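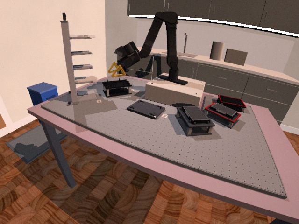 Großer Tisch auf Holzboden, gerendert. Abdruck honorarfrei, Beleg erbeten.

PRESSEMITTEILUNG

Grondby zieht um: Mehr Platz für Regale, Werkbänke und Kleinmöbel

Januar. Der Möbelhändler Grondby verlässt nach elf Jahren die Halle am Güterbahnhof und eröffnet im ehemaligen Fung-Kaufhaus. 3,000 Quadratmeter, zwei Etagen, Parkplätze direkt vor der Tür. Eröffnung morgens um 9 Uhr, Termin folgt in Kürze.

Neu im Programm: die Serie Marik. Regale, Tische, Hocker, alles einzeln nachkaufbar. Dazu 200 Artikel aus der Restekammer, solange Vorrat reicht. Keine Reservierung per Telefon.

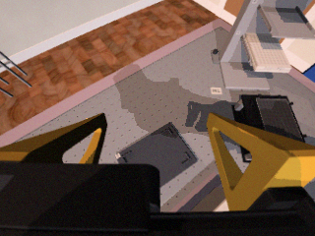

Auch die Werkstatt zieht mit. Reparaturen werden weiterhin angenommen, Abholung jetzt bis 19 Uhr. Wer noch Möbel in der alten Halle stehen hat, bitte bis Monatsende abhohlen. Danach 2 Euro Lagergebühr pro Tag.

"Wir waren zu eng, das wussten alle", sagt Geschäftsführer Bent Ketilsson. "Jetzt können Kunden einen Tisch mal von allen Seiten ansehen." Die Planung der Verkaufsfläche lag bei Craig Rennie vom Büro Zondness.

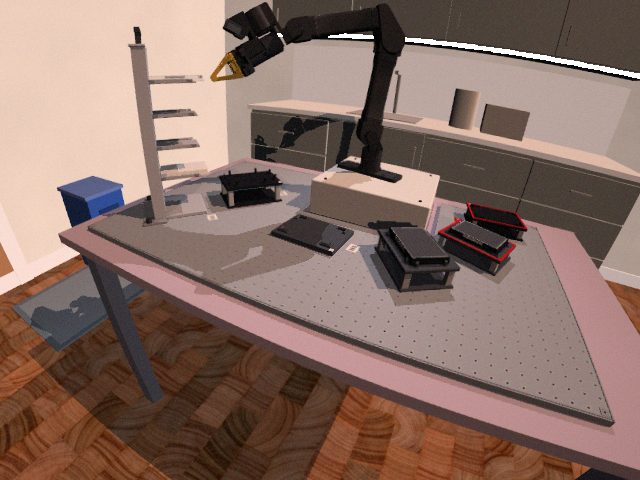

Marik kommt zunächst in vier Farben. Weitere im Herbst, je nach Nachfrage. Beratung zu Farben und Maßen täglich im Erdgeschoss, ohne Termin. Die Kombination Mauve mit Grau, wie hier bei Tischplatte und Lochplatte, lässt sich am Farbtisch mit eigenen Stoff- und Holzproben vergleichen. Muster bitte selbst mitbringen. Die ersten 100 Besucher bekommen einen Einkaufsgutschein, pro Haushalt nur einer.

Lieferung im Stadtgebiet wie bisher, Umland auf Anfrage. Öffungszeiten bleiben unverändert.

Pressekontakt: Grondby, Bent Ketilsson. Rückfragen bitte schriftlich, Telefon ist während des Umzugs nur vormittags besetzt.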